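Notes for Rillach session, Friday slot, 25 min plus questions
Speaker: Siiri Karppinen
Working title: Can machines do the chores yet?

Slide 1. Title. Leave it up while people sit down. Thank Lempi Heinonen for the invitation. Mention that the shop-floor numbers come from the Warnwood trial and that Nicanor Alvarado is in the room and can take questions on the cell layout.

Slide 2. The short answer. Some chores, at a price, under supervision. A dishwasher is a machine that does a household chore, and has been for decades. It works since we changed the chore to suit the machine: racks, fixed spray geometry, a door. The question for today is narrower. Can a general arm with a general hand walk up to a task laid out for people and finish it?

Slide 3. What I mean by finish. Three columns: started, completed with help, completed alone. Most published clips belong in column two and are presented as column three. Do not name anyone. Say that our own clip from last spring was column two as well.

Slide 4. Warnwood trial, setup. One arm, parallel jaw, fixed overhead lighting. Task: take mixed brackets from a tote and place them in a tray, correct side up. 3171 attempts logged over the trial. Every attempt counts, including those where the operator pressed stop. Veikko Mustonen did the logging and was strict about it. If asked, the log format is in the handout.

Slide 5. Warnwood trial, failures. Biggest group is two parts picked together. Second is a part flat against the tote wall, where the jaw has no room to open. Third is correct pick, wrong face up, no regrasp available. Pause here. The vision system located the part correctly in nearly all of these. The trouble was at the contact.

Slide 6. Loose flat parts at home. Now move from brackets to a living room table. Jigsaw puzzles are a useful bench task: cheap, flat, many near-identical items, and a clear end state. People sort by spreading the heap with the fingertips, feeling for overlap, and flipping pieces by pressing on an edge. Very little of it is grasping in the sense our planners use the word.

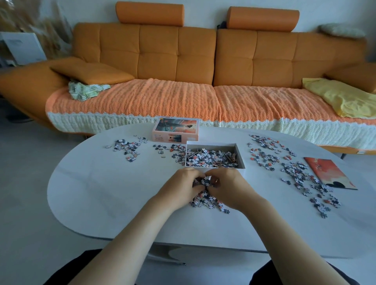
A gripper planner wants one object, one pose, one approach vector. A heap offers none of these until something has disturbed it. We tried a scripted sweep before the pick, and the sweep helped with overlap and made the edges worse, as pieces ended up leaning on each other. Eero Lahtinen's suggestion was to let the arm push and look, push and look, with no fixed count. Slower, but the double picks dropped. We run that version now.

Slide 7. Time. For a sorting run of 70 loose pieces, face up and spaced out, the push-and-look version takes 8 minutes. Say the number and then say that an adult who is paying moderate attention is well ahead of it. Do not give a ratio, we did not time people under the same conditions. Matching pieces to each other is a separate problem and we have not attempted it on the arm.

Slide 8. Sensing. The camera sees the top layer. It does not see whether a piece is resting on another piece or on the table, and with thin card the height difference is inside the depth noise. The Clostine fingertip pads give a usable slip signal on metal brackets. On card the signal is weak and we threshold it by hand. I would like to stop doing that.

Slide 9. Other household tasks, quick pass. Towels: folding works from a known start, fails from a heap. Cutlery from a drainer: good on forks, poor on anything nested. Wiping a table: good, provided the table has been cleared. Clearing the table: see every previous slide.

Slide 10. What the shop floor does about it. It removes the heap. Bowl feeders, vibrating tracks, trays with pockets. The Jääskeläinen line has a feeder ahead of every arm, and the arms there are dull and reliable. Homes will not be fitted with bowl feeders, so the disorder has to be handled by the hand.

Slide 11. Cost of a stop. At Warnwood an operator was within reach and a stop cost seconds. At home a stop means the job waits until the person comes back. I would weight unattended completion above speed for any home product – the current benchmarks do the opposite.

Slide 12. Next. Softer fingertips, a second arm to hold the heap in place, and 700 more attempts on flat parts before we touch the planner again. Two arms doubles the collision checks, Veikko has the figures.

Backup A: jaw dimensions. Backup B: threshold curves for card and metal. Backup C: failure table in full, only if someone asks about the wrong-face cases.

Check the adapter before the session. Room has no sound, so the clip on slide 9 needs talking over.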